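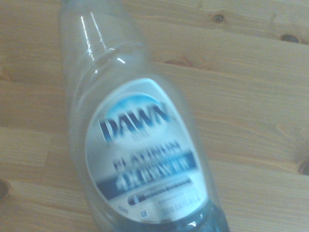

A nearly empty bottle of Dawn Platinum dish soap, seen from the wrist camera of the Rundar arm.

EKGATE WORKSHOP MEMBERS RELEASE PLANS FOR A HOME-BUILT TABLETOP ROBOT ARM

2025-09-27 - Members of the Ekgate shared workshop have released the full plans, parts list and control software for Rundar, a tabletop robot arm designed to be built at home with hand tools and a 3D printer. The files are free to download and may be changed and shared by anyone who credits the workshop.

Rundar has five joints and a two-finger gripper. A small camera sits on the wrist, just behind the fingers, and sends its picture over a USB cable to an ordinary laptop. The arm clamps to the edge of a table and is meant for light household objects such as bottles, cups, sponges and small boxes.

The project was started by Mohandas Achari and Lilian Biwott, who share a bench at the workshop. Achari designed the joints and the base. Biwott wrote the control software and the setup guide.

"I wanted an arm I could fix on a weeknight with parts from a drawer," Achari said. "The first version had a very nice machined elbow, and when it cracked I waited 13 days for a new one. Everything in that elbow is printed now, and a spare takes one evening."

The released design is the second full version. The main changes are a stiffer shoulder bracket, a cable channel that runs inside the forearm, and a new camera mount. In the old version the camera was held on with a single screw and had to be lined up again after every session. The new mount uses two screws and a printed tab, and it can be taken off for cleaning without losing its position.

The wrist camera has been the hardest part of the build, according to Biwott. It uses a low-cost module with a fixed lens, and its pictures smear when the arm moves quickly. Clear plastic is a second problem. A see-through bottle on a wooden table takes on the color and grain of the wood, and bright streaks of glare on the neck can be mistaken for an edge.

"The label is the easy part," Biwott said. "You can have a blurry picture and still read DAWN in big dark letters. The software has to find the rest of the bottle, and that is where it goes wrong. We slow the arm down before it closes the gripper, and we tell builders to do the same."

The download includes 83 printable parts, a wiring diagram, and a step-by-step guide with notes on mistakes made during the first build. Motors, screws and the camera module are bought separately. The guide lists more than one choice for each motor, with the bracket changes each one needs.

A controller board for the arm was designed by workshop member Subbarao Chacko and is called Gounder. It drives all of the joints and the gripper from one power supply and has a stop button wired straight to the motor power. Builders who would like to use a different board can do so, but the guide covers only Gounder. The board files are part of the same download.

The software is named Bririk. It lets the user move the arm by hand to a series of positions, save them, and play them back. A second mode uses the wrist camera to adjust the last part of the reach. This mode is marked as experimental. It works best with solid-colored objects in even light, and the team does not advise using it with glass or with open containers of liquid.

Ravindran Nair, who tested the setup guide at home before the release, built his arm on a kitchen table. His notes led to changes in the chapters on wiring and on setting the joint limits.

"The wiring chapter had me plugging in the gripper before the wrist, and then there was no room for my fingers," Nair said. "They swapped the order. I would still print the base first - it takes the longest, and you can do the small parts while you wait."

The workshop plans to keep working on the gripper. Softer finger pads are being tried, along with a lower-speed setting for beginners. No date has been set for the next version.

Builders can send corrections and photos of finished arms through the project page. Questions about the plans should be addressed to Manikandan Iyengar, press contact, Ekgate shared workshop.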